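Section 4: Fitting the filter and first fill

Read this section through before you open the filter carton. Allow an hour for the work, plus the settling time given in step 14. The steps apply to the Skanov under-bench water filter in both the single and twin versions. Where the two differ, the step says so.

4.1 Before you start

Check that you have the following on the bench:

Filter head with wall bracket
One cartridge (single) or two cartridges (twin)
Inlet hose with blue collar, outlet hose with white collar
Isolating tap and tee piece
Dispensing tap, with rubber washer and backing nut
Four wall screws and plugs
Roll of thread tape
Spanner for the cartridge bowls

You will also need a drill, an adjustable spanner, a bucket, an old towel and a torch. If your benchtop has no spare hole for the dispensing tap, have one drilled by the benchtop supplier. Stone and engineered stone must not be drilled dry or with household tools.

CAUTION: The filter is for cold mains water only. Do not connect it to a hot water line, a rainwater tank without disinfection, or a bore.

CAUTION: In many areas, work on the mains supply has to be done by a licensed plumber. Check the rules where you live before going past step 4. The warranty does not cover leaks from connections made by an unlicensed person where a licence is required.

4.2 Mounting the bracket

1. Empty the cupboard and wipe down the back wall. Look for existing pipes and power points, and mark where they run with pencil or masking tape.

2. Hold the bracket against the side or back wall of the cupboard. The underside of the bowl must sit at least 31 mm clear of the cupboard floor so that the cartridge can be dropped out later. For the twin version, keep both bowls level with each other.

3. Mark the four holes through the bracket, drill them, fit the plugs if the wall is masonry or plasterboard, and drive the screws. Chipboard cupboards do not need plugs. Stop when the screw head meets the bracket. Over-tightening strips the board.

4. Hang the filter head on the bracket and push down until it clicks. The arrow on top of the head shows the direction of flow and should point towards the dispensing tap.

Note: If the head rocks on the bracket, one of the screws is standing proud. Take the head off and seat the screw again.

4.3 Connecting the water

5. Turn off the cold water under the sink. If there is no tap there, turn it off at the meter. Open the kitchen mixer on the cold side and let it run until it stops.

6. Put the towel and bucket under the cold hose. Undo the hose from the isolating tap and expect about a cupful of water.

7. Wrap the male thread of the tee piece with five or six turns of thread tape, working clockwise as you face the end of the thread. Screw the tee onto the supply and nip it up with the adjustable spanner.

8. Refit the mixer hose to the straight side of the tee. Fit the isolating tap supplied with the filter to the branch, with its handle across the pipe (closed).
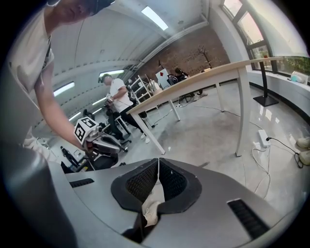 9. Push the blue-collared hose into the isolating tap until it reaches the stop, then pull back gently. It should not move. Do the same at the port marked IN on the filter head. Hoses should curve without kinking. If a hose has to be shortened, cut it square with a sharp blade and remove any burr.

10. Fit the dispensing tap to the benchtop with the rubber washer above and the backing nut below. Push the white-collared hose into the tap tail and into the port marked OUT.

CAUTION: Do not swap the hoses. Water running backwards through the cartridge will break up the carbon block and the cartridge will have to be replaced.

4.4 Fitting the cartridge and filling

11. Wash your hands. Take the cartridge out of its wrapper, holding it by the end caps. In the twin version, the sediment cartridge (white) goes in the bowl nearest IN and the carbon cartridge (black) in the bowl nearest OUT.

12. Check that the O-ring is lying flat in its groove at the top of the bowl and is lightly greased. Screw the bowl on by hand, then give it a quarter turn with the bowl spanner.

13. Open the dispensing tap. Turn the water back on at the mains, then open the isolating tap slowly. The tap will spit air at first, and the water may be grey with fine carbon. Let it run for 3 minutes, close the tap, and look over each joint with the torch.

14. Leave the system under pressure for two hours, then wipe every joint with a dry tissue. Any mark on the tissue is a leak. Run the tap for a further five minutes before drinking the water.

Note: Cloudy water that clears from the bottom of the glass upwards is trapped air. It is harmless and should stop within a week.

4.5 Records and replacement

Write the date of fitting on the label inside the back cover and stick it to the cupboard door. Replace the cartridges every 12 months or after 1,491 litres, whichever comes first. A household that draws four litres a day will reach that figure in a little over a year. If the flow drops off noticeably before then, check the isolating tap and look for a kinked hose before buying a new cartridge.

If the tap has not been used for more than three days, run it for one minute before drinking. If the house will be empty for longer than a fortnight, close the isolating tap and open the dispensing tap briefly to let the pressure off.

For changing cartridges, go to Section 5. For slow flow, noise and drips, go to Section 6.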